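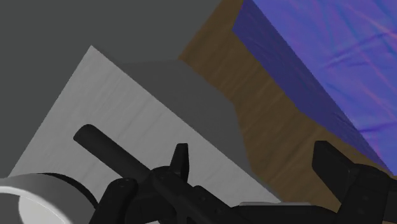

Figure 1. Simulated view looking down past the gripper fingers, from the virtual test stage.

Equipment Plan for a Small Picking Arm
Project report, Marcelino Lopes
Supervisor: Aníbal Loureiro
Thursday, February 6, 2025

1. What the project was asked to do

The Prestthorpe teaching lab wants one robot arm with a two-finger gripper that second-year students can use for picking and placing household items. My task was to work out what to buy, in what order, and what to leave until later. The budget is £3378, including delivery and anything needed to fix the arm to a bench. I was not asked to build the cell, only to hand over a plan that the lab can order from in May.

2. Why we started in simulation

My first draft had the arm ordered straight away and the rest chosen around it. Aníbal asked me to hold off until I knew which parts of the job were hard. I set up the cell in software and ran picks there before asking for any quotes.

Two things in the plan changed as a result. The first was the gripper. In Figure 1 the fingers and their linkages take up much of the bottom of the view, and the right-hand joint assembly is bulky. I had been comparing grippers on opening width and price alone. I now also compare the width of the body behind the fingers, as this decides how close to a neighbouring object the arm can work.

The second was lighting. There is a darker patch along the long edge of the light grey panel in Figure 1, and one side of the blue and purple block is much darker than its top. A program that looks for objects by colour has to cope with both shades. I added a lamp to the list, which the first draft did not have.

3. Suppliers

I asked three firms for prices. Candik sells the arm and gripper as a set, with a lead time of 7 weeks. Caldeira sells the gripper separately and would leave us to make the adapter plate. Ornside does not sell arms but quoted for the lamp, camera bracket and bench clamps.

The Caldeira gripper has the slimmer body and I would have preferred it. With the adapter plate and the extra cable it went over budget, so it is listed under section 5.

4. Proposed order

Arm and gripper set (Candik): £2740
Lamp and camera bracket (Ornside): £195
Bench clamps (Ornside): £88
Spare fingertips, two pairs: £135
Held back for repairs: £220
Total: £3378

The arm should be ordered first, on account of the lead time. The Ornside items are in stock and can wait until the bench position is agreed. The camera is left out as the lab already has one that fits the bracket.

5. Left for later

- Slim gripper from Caldeira, with adapter plate
- A second lamp, if one is not enough on the real bench
- Guarding, if the arm is moved out of the supervised room

6. Limits of this plan

The simulated surfaces are simpler than real ones and I did not test shiny or soft items. The prices are quotes and should be checked again before ordering. I also have no figure for how long the fingertips last under student use - the two spare pairs are a guess, and Aníbal thinks it may be a low one.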